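Chapter 2
Learning from Hand-Held Demonstrations

2.1 Introduction

Chapter 1 treated the robot arm as a machine that is told where to go. The programmer supplies a path, the controller follows it, and the result is judged by how closely the two agree. Methods of that type remain the standard choice for welding, palletizing and other work in which parts arrive in known positions. They serve poorly in a kitchen or a dining room, where a spoon may rest at any angle and a bowl may be moved between one meal and the next.

This chapter introduces a different approach, in which the desired behavior is learned from recorded examples of a person performing the task. The idea is simple to state. A demonstrator carries out the task many times, sensors record the motion of the tool together with a view of the workspace, and a model is fitted that predicts the next motion from the current view. The difficulty lies in the word "tool." A bare human hand can pinch, roll and slide an object in ways that a two-jaw gripper cannot copy, and a model trained on such motions will request actions that the robot is unable to carry out.

One remedy is to place the gripper in the hand of the demonstrator. The person moves freely, as in everyday work, but touches the objects only through jaws of the kind the robot will use. Table setting is a common test of the method and is used throughout this chapter.
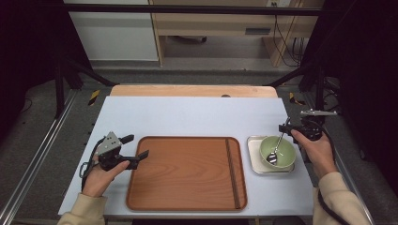
Reading time for this section: 2 minutes

Figure 2.1. Demonstration with two hand-held grippers. The wooden tray holds a pair of chopsticks; the bowl with the metal spoon stands on a plate to its right.

Two features of the arrangement deserve attention. First, each hand has its own gripper, so that the examples may include actions requiring both sides to cooperate, such as steadying a bowl while a spoon is lifted from it. Second, the view is taken from the level of the head and takes in both grippers and the objects between them. A model trained on such a view must learn to act even when one gripper hides part of the table from the other.

2.2 The Namley Study

The main example in this chapter is the Namley table-setting study, whose first report is dated 2020-02-14. The study collected 1000 demonstrations at a single table and used them to train one model for both arms. Collection had begun the previous November. Roughly 2 percent of the recordings were discarded before training, most of them for gaps in the position data.

The results were uneven. The trained system handled bowls and plates well across the full width of the table. Chopsticks proved harder — a thin object lying close to a raised rim leaves little space for the jaws, and small errors in estimated height led to missed grasps. Section 2.5 examines these failures in detail and compares them with the later Morcombe trials, in which the same tasks were repeated with narrower jaws.

2.3 Terms Used in This Chapter

Demonstration: one complete recording of a task, from the first motion of either gripper to the last.

Policy: the fitted model that maps the current view and gripper positions to the next motion.

Embodiment gap: the difference between the body that gives the demonstration and the body that must reproduce it.

Readers who have not met the subject of coordinate frames should review Section 1.4 before continuing. Section 2.4 begins with the problem of aligning the recorded motion of the left and right grippers in time.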